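La renovación de la ropa de cama de una vivienda conviene abordarla con un presupuesto cerrado. En octubre de 2018 fijé el mío en 900 coronas y, por primera vez, lo respeté.

Adquirí dos juegos en Trireo y reservé el resto para fundas sueltas, que se desgastan antes que las sábanas.
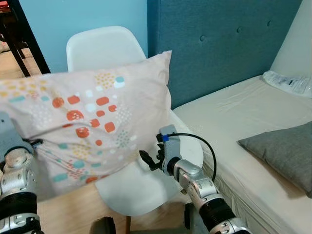

Cadi Prydderch objeta que las fundas sueltas nunca terminan de combinar y que ella prefiere esperar a las rebajas de febrero.

Mantengo, no obstante, mi criterio: cinco lavados bastan para juzgar un tejido.

Contacto | © Mali Watkins | Volver arriba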